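How a Towel Soaks Up Water

Reading time: 5 minutes

You get out of the bath dripping. You rub yourself with a towel, and a minute later your skin is dry and the towel is damp. The water has not disappeared. It has moved from you into the cloth. To see how it got there, you need to know a little about water, a little about thread, and a little about the way cloth is made.

Water is sticky

Water does not feel sticky in the way that jam does, but it does cling to things. Dip a finger in a glass of water and pull it out. A drop hangs from the end. The water is holding on to your skin, and it is also holding on to itself.

Water is made of tiny pieces called molecules. They are far too small to see, even with a school microscope. Each one pulls gently on the ones next to it. That is why rain on a window gathers into beads and why a drop on a leaf is round. Scientists call this pull cohesion.

Water molecules also pull on some other materials, such as glass, paper and cotton. This is called adhesion. They hardly pull at all on wax or on greasy things, so water rolls off a candle and off a duck's back.

Climbing water

Put a thin tube of clean glass into a bowl of water and something odd happens. The water inside the tube climbs a little higher than the water in the bowl. The molecules touching the glass are pulled along it, and they drag their neighbours up behind them. The climb stops when the weight of the water in the tube is as much as the pull can hold.

The thinner the tube, the higher the water goes. In a wide tube you would not notice it. In a very narrow one it is easy to see.

This is called capillary action. It is a long name, but you have seen it many times. It is how melted wax travels up the wick of a candle to the flame. It helps water move through soil. It is also the reason that the bottoms of your jeans get wet when you walk through a puddle and the wet patch creeps up towards your knees.

What cotton is

Most bath towels are made of cotton. Cotton comes from a plant that grows in warm countries. After the flowers drop off, the plant makes a seed case called a boll. When the boll is ripe it splits open, and a ball of white fluff bulges out. The fluff is made of fibres, and each fibre is a single long cell that grew on the outside of a seed.

A cotton fibre is thinner than a hair from your head. When it is growing it is a tube filled with liquid. When it dries, the tube goes flat and twists like a ribbon. The twists help the fibres grip each other when they are spun into yarn.

Cotton is almost all cellulose, the same material that makes up a lot of wood and paper. Water clings very well to cellulose. Some of it goes right inside the fibre and makes it swell. Raw cotton has a thin coat of natural wax, so it is washed and scoured at the factory before it is made into towels. If the wax were left on, the water would run off.

Between the fibres in a piece of yarn there are narrow gaps. These gaps work like the thin glass tube. When the yarn touches water, the water is pulled along them.

Loops

Look closely at a bath towel and you will probably find that it is covered in little loops. This kind of cloth is called terry. It is woven on a loom with two sets of long threads in place of the usual one. One set is kept tight and makes the flat part of the cloth. The other set is kept slack, and as the loom works, the slack threads are pushed up into loops on both sides.

The loops matter because they give the towel more surface. Imagine a piece of string lying straight on a ruler. Now push it into waves so that it still fits on the ruler. You can get a lot more string into the same space. A towel with loops has a lot more yarn touching your skin than a flat sheet of the same size, and there is room between the loops for water as well.

Not every towel has them. Tea towels are often woven flat. They hold less water, but they are smooth and leave less fluff on a glass. Some towels have loops on one side only, and the loops on the other side are cut to make a soft surface like velvet. The cut side feels nice but does not dry you as quickly.

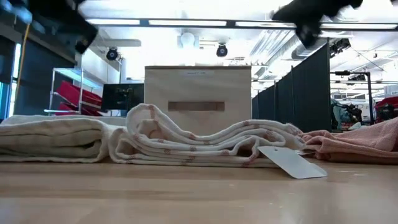 Eleni Yordanov

Why new towels are not very good

A new towel sometimes seems to push the water around. Factories often add a finish to make towels feel soft in the shop, and the finish can coat the fibres in the same way that the wax did. After a few washes it comes off and the towel works better.

Fabric softener can cause the same trouble. It leaves a thin layer on the cotton. If the towels at home have stopped drying well, ask a grown-up whether they can be washed without softener a few times.

Getting the water out again

A wet towel dries by evaporation. The molecules at the surface break away one by one and float off into the air. This goes faster when the air is warm, dry and moving, so a towel on a washing line on a breezy day in June dries quickly. A towel left in a heap dries slowly, as only the outside of the heap touches the air. Tiny living things called bacteria and moulds like damp places, and they are what makes an old wet towel smell.

Try it yourself

You need 2 glasses, some water, food colouring and a strip of kitchen paper. Fill one glass with water and add a few drops of colouring. Leave the other glass empty. Fold the strip lengthways and hang it so that one end is in the water and the other end is in the empty glass.

Look again after 15 minutes. The colour should have climbed up the paper. Leave it overnight and there should be water in the second glass. Try again with a strip of old cotton cloth, then with a strip cut from a plastic bag, and write down what each one does.

Contact us | Copyright Pramura | Back to top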